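3.2 Storage of shared utensils

Households in the Ravadon sample kept everyday cutlery either in a drawer or in an upright holder on the table or worktop. Of the 2,427 utensils recorded, 829 were stored upright. Spoons and chopsticks were commonly held together in a single container, without internal sorting by type (Figure 4). Malabanan and Fajardo report the same habit in Vulitlow — there, however, the holder was returned to the sink side after each meal.

Perforated holders were preferred where utensils were put away straight from rinsing. Orientation was less regular: spoons were usually placed bowl up, chopsticks either way.

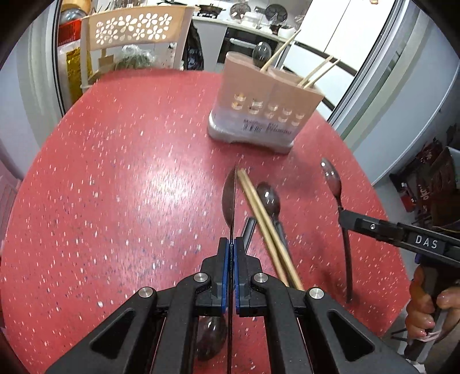 Figure 4. Dark spoons and wooden chopsticks on a dining table, with a perforated plastic holder behind.

Drawer storage showed a stricter division by type, and in 30 households chopsticks had a compartment of their own.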